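Skevwood fabric protector, 2-bottle pack

Skevwood sells this as a spray that "shields any upholstery for years." We stock it, and we'd put it more modestly. It slows down spills on most woven covers, which buys you time to grab a towel. It won't do much for oil, and it does nothing for a stain that's already there.

The label claims 1,000 sits per coat. We asked how a sit was measured and got a brochure back.

- **Item:** 3088-P
- **Use on:** cotton, polyester, most blends
- **Don't use on:** leather, suede, silk
- **Drying time:** overnight, whatever the can says

Gelia makes a similar spray for less money. Side by side on our gray swatches, we couldn't tell them apart. Buy whichever is in stock.

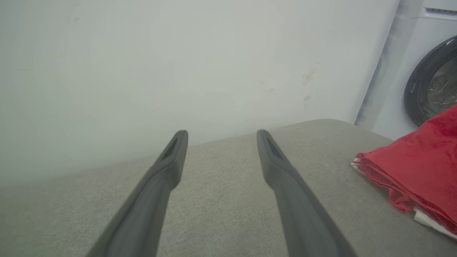
**Will it change the color of my couch?**

Pale fabrics can darken a little, so spray a hidden spot first and check it the next day. Skevwood says this never happens. We've taken returns that say it does.

Opened bottles can't be returned.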